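Dialogue Editors Get Their Own Prize at Drorkance

The Drorkance festival has handed out a single sound award for as long as it has handed out anything, and the same kind of movie tends to win it. War pictures do well. So do racing pictures. Starting with the next edition in June, the festival will split the prize in 2, with one award for effects and mixing and a separate one for dialogue and music editing.

The change was announced on Jan 15, 2019, along with the longlist. Of the 200 features submitted, "Brava" is the title that turns up most often. The opera-house drama made both sound lists and is also in the running for editing and production design. Its dialogue crew had to match stage recordings to scenes shot months apart, and much of the second act plays with singers talking over one another in a stairwell.

"Mulard," a farm comedy with a tiny cast, is the surprise. It made the dialogue list and nothing else. The movie cost very little and played on few screens last fall, but it has been passed around by editors who admire how much of its location sound survived to the final mix. Under the old rules it would have been up against "Dhanial," a desert epic said to have nearly 4000 effects cues, and would probably have lost.

Voting works the way it did before. Members of the sound branch pick the nominees, and the full membership, now 2000 strong, picks the winners. Some in the branch wanted to keep the final vote to themselves, arguing that most members can't tell editing from mixing. That proposal went to a ballot and failed.
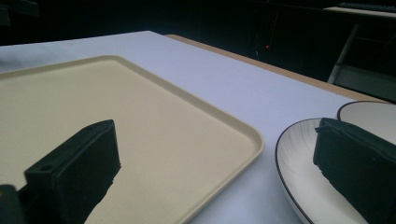 The branch did get one concession. Each nominated crew may now send voters a short reel with the music stripped out, so the dialogue work can be heard without the score on top of it. The reels go out with the final ballots.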